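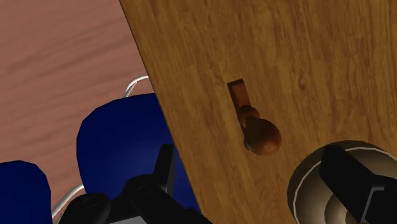 A wooden panel with a recessed slot and a round knob.

The Jekwood Tall Cabinet: Three Months of Doors

I bought the Jekwood tall cabinet because my old one had started to lean, and a leaning cabinet full of casserole dishes makes you walk through your own kitchen like a burglar. The Jekwood comes flat, in two boxes, in pine with a honey stain. I paid a little extra for that over the plain white. The white one would have shown every fingerprint in my house, and my house produces a lot of them.

First, the boxes. They arrived a week apart. The one with the shelves came first, so for six days I owned shelves. The delivery company left a card saying they had tried to reach me, which was interesting, as I had been sitting on the porch with a sandwich at the time. The second box had the doors, the sides and a bag of hardware the size of a bag of rice.

Jekwood says 90 minutes for assembly. I would love to meet the person who did it in 90 minutes and ask what they did with the rest of their afternoon. It took me an evening and most of the following morning, and I have built furniture before, some of which is still standing. The instructions are all drawings. In step 5 a smiling figure holds up a side panel with one hand while putting in screws with the other. The side panel weighs about as much as a Labrador and is just as willing to stay put. Get a second person. I got my neighbor Fengying Cheng, who has the same cabinet in white and who told me, once we were well past the point of no return, that she had paid somebody to put hers up.

The screws are decent. The cam locks are the usual cam locks, and one of mine spun forever without catching. A new one came in the mail free of charge after a polite email and a photo. Points to Jekwood there. The back is thin board that you nail on with tiny nails, and it went on crooked the first time. I pulled it off and did it over. The holes from the first try are facing the wall, where they can think about what they did.

Hanging the doors is the part I would warn people about. There are three hinges on each, they adjust in every direction, and the drawing makes it look like you turn one screw and go have a beer. Turn the top screw and the bottom of the door moves. Turn the bottom screw and the other door moves, somehow. I got the gap even all the way down at eleven at night, shut the doors very gently, and went to bed without touching anything. By April the right one had dropped a hair and needed another half turn. It has behaved since.

Now for living with it, which is where the thing earns its keep. The shelves hold. I put the Dutch oven, the stand mixer and a stack of cast iron on the second one and it hasn't sagged that I can see. The top shelf is too high for me without a stool, so it holds the fondue set and other regrets. Depth is generous. A large turkey platter goes in flat, and I have had cabinets where it had to stand up like a guest.

The finish is my one real complaint. The stain looks warm and even across the front, but it is thin, and a wet dish towel left over the door for a night raised the grain in a strip I can feel with my thumb. I went over everything with two coats of Umesa wipe-on finish and water has beaded up nicely ever since. You shouldn't have to do that to a new cabinet at this price, but I'd do it before loading it up if I had my time again.

Compared to what else is out there: I looked at the Womico pantry unit, which is cheaper and lighter, and which wobbled in the store when a child walked past it. I also looked at the Tang, which is lovely, has soft-close everything, and costs what I paid for my first car. The Jekwood falls in between, closer to the Womico in price and closer to the Tang in how solid it feels with the doors shut.

Do use the wall strap. It's in the bottom of the hardware bag and easy to miss, and the cabinet is tall enough to need it.

Good: strong shelves, real depth, quick replacement parts.
Bad: thin finish, two deliveries, step 5.
Would I buy it again: yes, and I'd pay Fengying's guy to build it.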